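Collecting in the simulated apartment, part two

I spent most of July generating demonstrations for Kenarov, our pick-and-place policy. The target was 2,000 episodes in one simulated apartment, split between the kitchen counter and the dining table. Each episode starts from a fresh object layout and ends when the operator marks success or failure.

Anqi Wei wrote the layout sampler. It draws from 36 household objects and rejects any placement that intersects another mesh. Lighting is fixed for now – varying it is next on the list.

Stills from the kitchen and dining area:
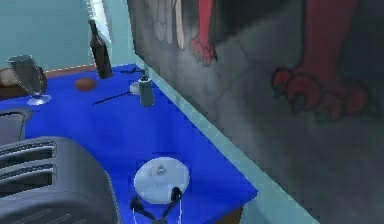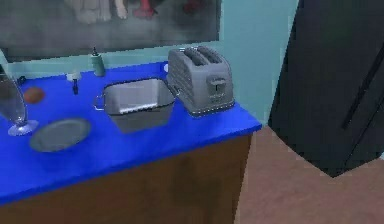
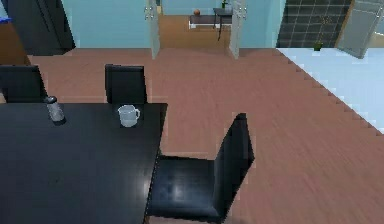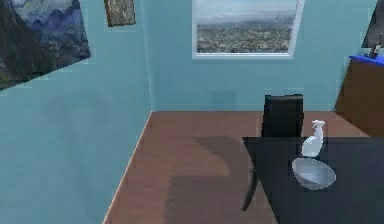
Page last changed: Sunday, 16:40

Clear glass is the hard class. Urmas Kazlauskienė reviewed 200 failed episodes by hand, and 80 of them involved a transparent object. The usual fault was a grasp closing too high. I have raised the sampling weight for those meshes and left everything else alone.

Failures stay in the set with a flag. Hala Hamdan wants them for a success classifier, and disk space is cheap. Teleop logs are stored at the control rate, images at half that.

The retraining run is queued behind Rogério's. I will post the loss curves when it finishes.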